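Robots Get Their Own Open Day, Ask For Very Little Cake

Skustik opened the doors of its Darmont workshop on Jun 23, 2025, and 318 people came to watch an arm with orange fingers think about a workbench.

The robot, known in the building as Chin for reasons that were promised and never supplied, had been set the sort of tidying job most of us leave until October. Visitors stood behind a strip of tape and were asked not to offer advice. Several offered advice. 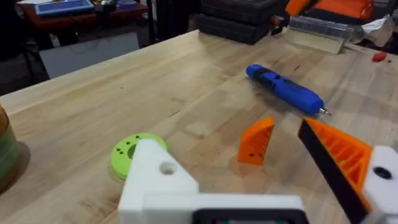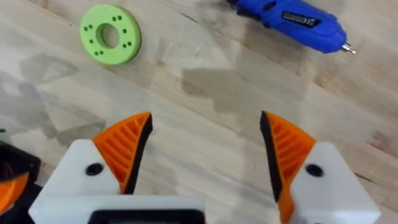
Chin's view of the bench, with the green disc and the blue screwdriver in both.

Hafiz Sinaga, who ran the demonstration, told the crowd that the fingers are printed on site and that version 2 bends a good deal more willingly than the first. "It is not fast," he said. "Neither am I, and they let me use the kettle."

Questions from the floor dealt mainly with ironing. Sinaga said ironing was a long way off and that socks were further. A boy near the front wanted to know whether Chin could be beaten at arm wrestling — he was told yes, easily, and looked let down.

The software comes from Flelent, a smaller firm down the road, whose staff stood at the back and winced at things the rest of us couldn't see. A spare set of fingers went round the crowd in a biscuit tin and came back complete.

Skustik plans another open day in October. Places are free but must be booked, and parking is in the lower yard.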